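FOR IMMEDIATE RELEASE

Nislow says laundry robots are "not there yet" — posts full results from 13 home trials

PARKOSTHORPE, Sep 27, 2021 — Can a machine put away your laundry yet? Short answer from Nislow: some of it. Slowly. With help.

The Parkosthorpe company today put out the complete results of its Vetis home chores program, which began in February. Thirteen households. Bedrooms, kitchens, one very narrow hallway. The report covers 3,037 attempts at everyday jobs, failures included, and is free to download from the Nislow website.

What worked: towels. Picking a single towel off a bed and dropping it in a basket is close to routine for the Vetis arm. Cups on an open shelf, also good. Wiping a flat counter, fine so long as the counter has been cleared first.

What did not: most of everything else a family does with clothes. Knitwear was the hardest group in the study. Of 800 attempts to pick up, move and lay down a knitted item, 487 were scored as complete. The rest were dropped, dragged, bunched up or abandoned by the software part way thru. Rolled items did better than flat ones. Fitted sheets were taken out of the test plan early and have not been put back.

"We get asked every week when people can buy one," the company said in a statement. "We would not sell this to our own parents yet. It is slow and it needs a person in the next room. We would rather put the numbers out and let people judge."

Much of the training for Vetis comes from people doing the chores themselves with a hand-held gripper, in real rooms with real blankets and curtains. The arm then learns from those recordings. Nislow says this has been quicker than programming each move by hand, and that messy beds taught the system more then the tidy test bench did.

Shop-floor work is further along. Packing supplier Brynjólfsdóttir has run a Vetis arm on its returns line since the spring, sorting boxed goods into bins. Boxes keep their shape — sweaters don't. The company plans to keep the arm on boxed goods only for now. Soft goods stay with staff.

Next up for the home program: socks in pairs, pillowcases, and a second try at shirts on hangers. No sale date has been set and no price. Households near Parkosthorpe that want to take part in the next round can sign up thru the Nislow website. Pets OK. Stairs not OK.

Media requests: Nislow press office, Parkosthorpe. Print-size photos on request.

###

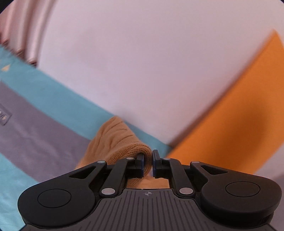 Hand-held gripper with a rolled knitted item on a striped blanket. Photo: Nislow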